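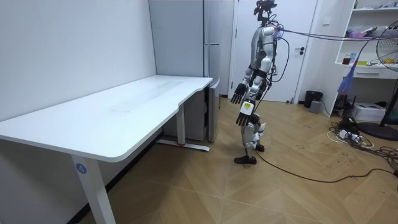
Marnie Oskell
Fiction contributor

September 2025

The ad said "household experience preferred," and I had nineteen years of it, so I drove out to Cludstead in January and they gave me a badge and a chair. I'd been cleaning houses since my twenties. What Vullell wanted was for me to sit in a white room and tell a robot it was doing it wrong, which (ask my sons) is a thing I'd have done for free.

The robot was a Kikuchi. That was the model, but we called it that like it was a person, and I never did decide on he or she. Silver all over, black hands with five fingers each, and a head they'd left open so you could see the wiring. My first day I said good morning to it and the young engineer on the keyboard said good morning back, and we were both embarrassed.

The job was table four. Table four had a smudge in the middle of it, and the Kikuchi was supposed to wipe it off. After that it was supposed to bend down and shut the little refrigerator, the one half under the table whose door never stayed closed on its own. Wipe, bend, shut. I could do it in the time it takes to sneeze.

The wiping part they'd been at since before I came. Run 186 was my first one. It picked up the cloth beautifully, I'll say that, like a lady picking up a glove. Then it put the cloth down eight inches to the left of the smudge and scrubbed that spot like it owed money. Perfectly clean already! It went on for a full minute. Then it laid the cloth down and stood back with its hands hanging.

"What would you say it needs?" the engineer asked me.

"To look," I said.

She typed that in. I found out later that she typed in everything I said, including what I thought of the coffee.

So we worked on looking. I'd never had to think about how I find dirt. You sort of lean, don't you? You get down so the light from the window skims across the counter, and there it is, the jelly or whatever it was. I showed them the lean. They had me do it over and over with dots stuck on my shoulders, and the next week the Kikuchi leaned, very gravely, and walked its hips into the table. There's a stepped bit cut out of the edge on that side and I used to think it would be handy for exactly this. It wasn't.

By spring it could get the smudge two times out of five. I brought in lemon bars.

The refrigerator was another story. It could bend all right, but there's a moment in bending when you have to trust that your behind is going to go out the back and balance you, and it would not trust that. It'd get partway and stop, knees a little soft, staring at the wall. I have a hip, so I knew the feeling. I told them to let it hold on to the table. The engineer said holding the table was sort of cheating, and I said honey, everybody over fifty holds the table.

Run 915 was the one where it held the table. It went down slow, one black hand spread on all that white, and with the other it reached under and pushed. The door shut. I heard the rubber catch! We all made a noise. Somebody from down the hall stuck their head in to see what had happened and all there was to see was a closed refrigerator.

Then it stood up, and there was its handprint, right in the middle of the table where it had just wiped.

The engineer put her forehead on the keyboard. I laughed until I had to sit down. Because that's the job, I told her, that's what I've been doing all my life, you clean the one thing and lean on the other. She typed that in too.

They cut a check for 2,000 dollars when my part was done, and Randis, the bunch that bought Vullell over the summer, asked if I'd come back in the fall for laundry. I said I'd think about it. On my way out I went past the white room and it was just the Kikuchi in there, standing by table four. The smudge was back. The little door had come open again.

I had my coat on and my keys in my hand. I looked at it — and I'd swear it was looking at the wall, not at me — and I said, "Well, go on."

It didn't, of course. The engineer was at lunch. I put my keys down on the desk and went to find a cloth.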